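Living with a table that has a hob in it

Three years ago I let myself be talked into a dining table with a round cooktop set into it. The idea was that we would sit about on November evenings with a pot of something bubbling between us, like people in a film about a happier family. We do, as it happens, do this. We also do homework on it, wrap parcels on it and eat a great deal of toast at it, and most of what follows concerns the toast.

Several of you wrote in after my last page on tablecloths, chiefly to tell me I was wrong about vinegar. I was. I have put that right further down.

Dress the table properly

A table with a hole in its purpose needs a cloth with a hole in its middle. You can buy them ready cut, but measure the cooktop with its rim and then measure it again, as mine came up short the first time and had to be passed on to my sister, who has a smaller hob and a more forgiving nature.

I went for a quilted one, grey, with diamond stitching and stars printed all over it. Quilting hides the odd lump underneath and is kinder to elbows. The stars were the children's choice and I was outvoted. On top goes a clear cover, and you will be glad of it by the second day.

The everyday wipe

Do it after every meal, including the ones you have decided don't count. Get the crumbs off first with a dry cloth, folded into a pad, and only then bring in anything damp. A damp cloth on dry crumbs makes paste, and paste gets into creases and stays for Christmas.
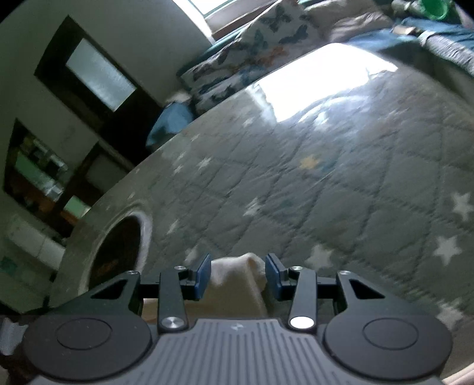
Work from the outside edge towards you, with your other hand cupped below the table to catch what falls. Never push crumbs towards the middle. They will go and live beside the hob, where they breed. If you have a dog, you may ignore the part about the cupped hand.

For the damp wipe, a drop of washing-up liquid in a bowl of warm water does nearly everything. Wring the cloth until you are bored, then wring it once more. Go over the table again with clean water, or the cover dries cloudy and feels tacky under a sleeve. I once spent most of 30 pounds on a bottle called Verura Table Mist, which smelt of pears and did the same job slightly worse.

Wrinkles in the clear cover

New covers arrive folded and sulk about it for weeks. Roll yours round a cardboard tube the opposite way overnight, then lay it flat in a warm room with a few heavy books on the worst bits. Don't take an iron to it. Shona Moncrieff wrote to say that she did, through a tea towel, on the lowest setting, and that she now owns a tea towel with a plastic back.

Some wrinkles will stay. Put the fruit bowl on them.

The bit round the hob

The fabric edging and the bare ring of tabletop beside it are where a tidy person's reputation goes to die. You can wipe every evening and feel thoroughly pleased with yourself, and then the sun comes through the window and shows you what you have been eating beside. A soft, dry paintbrush is the tool. Mine is a Kiltard one-inch, meant for gloss, and it has never met any. Brush along the edging, following the curve, then sweep the lot into a piece of folded card.
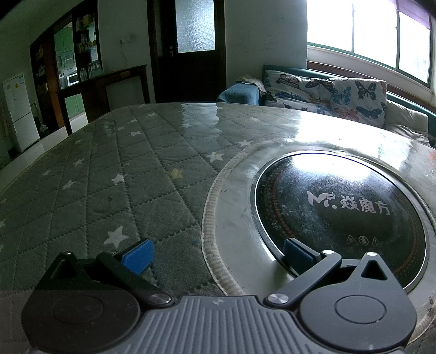 Smudges on the black part

Switch it off, let it go cold, and check that it is cold with something other than your confidence. Then use a barely damp cloth with a little washing-up liquid, followed by a dry one. Keep scourers and gritty powders well away. For anything burnt on, lay a damp cloth over the spot for ten minutes while you have a cup of tea, and try again in a better mood.

About the vinegar: a weak mix is fine for dull marks on the glass once it is cold, but keep it off the cloth and its trim. Mine lost some of its colour, and I had told you all it wouldn't.

Washing the cloth itself

Take the clear cover off, shake the cloth outdoors and check the label. Mine goes in cool, on a gentle spin, and dries flat over two airers. Leave both off the table until the cloth is dry right through the padding, or you will trap the damp and the smell will introduce itself at supper.

Next time: drawers that won't shut, and what is behind them.

Contact | © Clusa Household Pages | Back to top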